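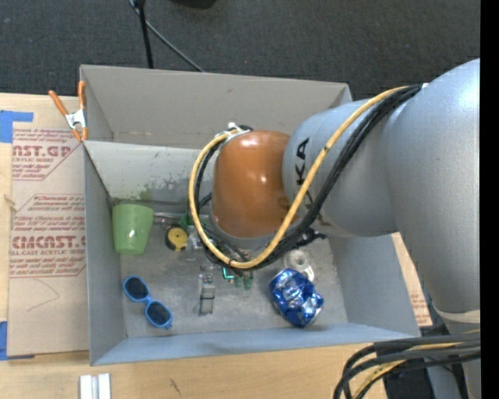
I came to Clarnia for the otters and stayed for the poop. Yep, poop! Every August the survey crew walks both banks of the Ulero, bagging droppings for DNA work, and last summer I tagged along (in borrowed waders, two sizes too big). We brought back 484 samples from 12 stretches of river. The lab in Prevley can tell from each one which otter left it and who its mother was. My favorite was a female who'd turned up above the old Deligiannis mill and again way down by the estuary.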